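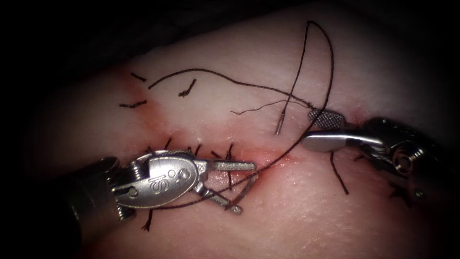

1/ suture practice, Thursday night. stitches along the closed cut on the skin pad. dark thread, pale pad, at least you can see what you're doing

2/ spacing is my problem. start neat then rush & they wander. Raíssa says mark the pad with dots first. will try it

3/ thread managment!! keep the tail short or it loops under everything and you spend 5 mins untangling

4/ also the red stain does not come off the pad. or off my sleeve. any tips??

5/ goal is 60 decent stitches by end of March. nearly there if you're genrous about decent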